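We use cookies to make this site work. By continuing you agree to our cookie policy. Accept | Manage

Gripper drops out mid-pick, arm keeps going??

Asard arm, Holtach two-finger gripper. Picks a mug by the handle fine, then after 28 cycles or so the gripper throws a comm fault and the arm just carries on with the move. Knocked a mug off the table in March. Power cycle fixes it for a bit. Table is white, mug dark red, dont think its vision.

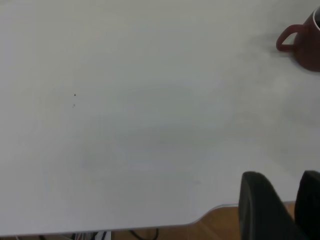 Soledad Carrasco
Lab tech, original poster

Already swapped the gripper cable, same thing. Firmware is current. Any ideas, need this running by 4 pm.

Roman

Two seperate problems. Fault is probably the connector at the wrist, check strain relief with joint 6 turned all the way. The arm carrying on is worse. Wire gripper fault to a protective stop and test it before you run again. Hands out of there until then.

Uton

had this, slower speed helped. no idea why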